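Home Meetings Minutes Documents Contact

Rurnden Web Working Group
Minutes of the September meeting

The meeting opened at 10:00 in the ground floor room. A quorum was present. The agenda was adopted with one change: item 5 (image sizes) was moved ahead of item 6 (contact form) so that the decision on templates could be taken first.

1. Minutes of the previous meeting

Approved with two corrections. Under item 3, "subdomain" should read "subfolder". Under item 7, the action on expired certificates was assigned to the hosting lead and not to the content editor.

2. Actions carried forward

The redirect list for the old news section is complete and was loaded to the staging server. Two entries pointed to each other and produced a loop; both have been changed to point to the new archive page.

The domain renewal was paid. Auto-renewal is now on for the main domain but still off for the two alternate spellings. The group agreed to leave the alternates as they are until the budget is set.

The style guide is still in draft. Headings, link text and file naming are done. Tables and footnotes are not. Carried forward.

3. Move to the Joneck host

The hosting lead reported on the test move from the Nadar server to Joneck. The full copy of the files and database took 18 minutes. Pages loaded correctly on the temporary address, with these exceptions:

- The search page returned an error on any term containing an apostrophe.
- The calendar feed was using an absolute path left over from the old server.
- Uploaded files with spaces in their names could be opened but not replaced.

The first two faults have been fixed. The third depends on a setting that Joneck must change, and a ticket is open.

There was discussion of the DNS change. The time-to-live value on the main record is set to one day at present. It will be lowered to one hour before the move and put back afterward. Mail records will not be touched – mail remains with the current provider and is outside the scope of this work.

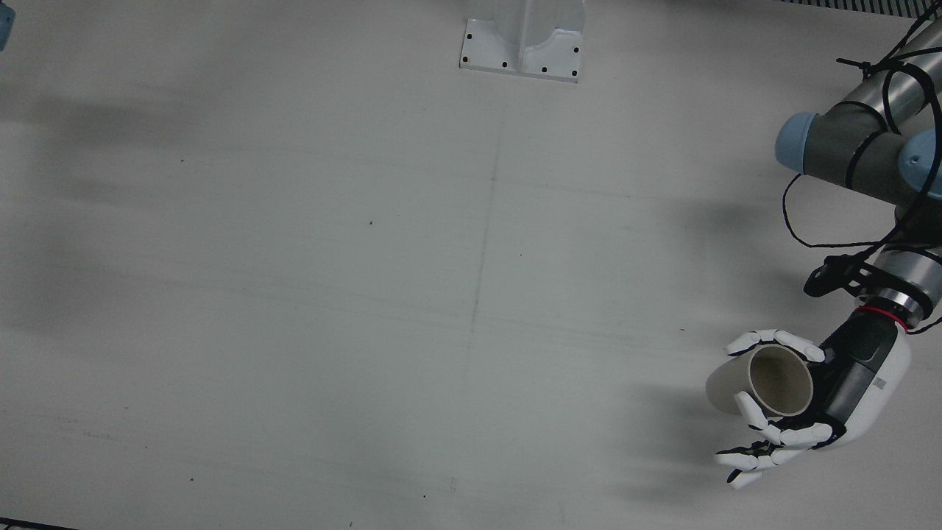

Will editors be able to publish pages during the move to Joneck?
Editing will be locked from 18:00 on the evening of the move until the hosting lead confirms the new copy is live, and anything saved on the Nadar server after the lock will be lost.

The content editor asked for the lock notice to appear on the login page as well as in the email to editors. Agreed. The notice will give the start time only and will ask editors to wait for a second email before logging in again.

Decision: the move will go ahead once the Joneck ticket is closed. The old server will be kept read-only for four weeks and then canceled.

4. Page templates

The Tarigan template set was reviewed against the current one. The current set has 15 templates, of which several differ only in the position of the side menu. Tarigan covers the same content with four: home, section, article and form.

Points raised:

4.1 The Tarigan article template has no place for a "last reviewed" date. The template author will add a field under the title. The date is to be entered by hand, as the automatic date changes when a typing error is corrected and would mislead readers.

4.2 The menu on small screens opens over the page content and can be closed only with the button. It should also close with the Escape key. To be fixed before launch.

4.3 Contrast of the gray link text in the footer is below the level set in the style guide. The darker gray will be used.

4.4 Printed pages lose the web address. A print style will be added that shows the page address once at the bottom, without expanding every link.

Decision: adopt the Tarigan set subject to 4.1 through 4.4. Old templates will be kept in the repository under a separate branch and removed from the editor's drop-down list.

5. Image sizes

The content editor reported that the slowest pages on the site are those with photos uploaded straight from a phone or camera. On the worst page, 13 photos were being sent at full size and shrunk by the browser.
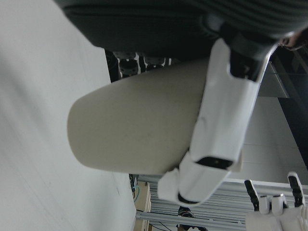
Arm and gripper, close view.

It was proposed that the system create three widths on upload and let the browser choose among them. The template author confirmed that Tarigan supports this without changes. Existing photos would need to be processed once by script, which can be run overnight on staging and checked before the move.

Alt text was discussed at some length. The upload form lets the field be left blank and many editors leave it so. One view was that the field should be required. The other was that a required field will be filled with the file name, which is worse than a blank for people using screen readers. The group settled on a reminder message shown when the field is blank, with a link to the relevant page of the style guide. To be reviewed after two months of use.

6. Contact form

Spam through the contact form has increased. The present check (a simple sum) is being passed by automated senders. The hosting lead proposed a hidden field plus a minimum time between page load and submission. Neither requires a third-party service or a new cookie, so the privacy page can stay as it is.

Decision: install both on staging. The sum will be removed at the same time, as it has caused complaints from visitors.

A question on whether form messages should be stored in the database as well as mailed was deferred. The retention period has to be settled first.

7. Any other business

The footer still shows the old postal address on pages made before the last redesign. It is typed into the page body on those pages and will not change with the template. The content editor will run a search and replace on staging after the database copy.

A request was received for a separate events site. The group's view was that a section of the main site would serve, using the Tarigan section template. The request will be answered on that basis.

Actions

Hosting lead: follow up Joneck ticket; lower time-to-live; write lock notice; spam checks on staging
Template author: items 4.1 to 4.4; image widths
Content editor: tables and footnotes in style guide; alt text reminder wording; footer address

The meeting closed at 11:40. The next meeting will be called when the Joneck ticket is closed.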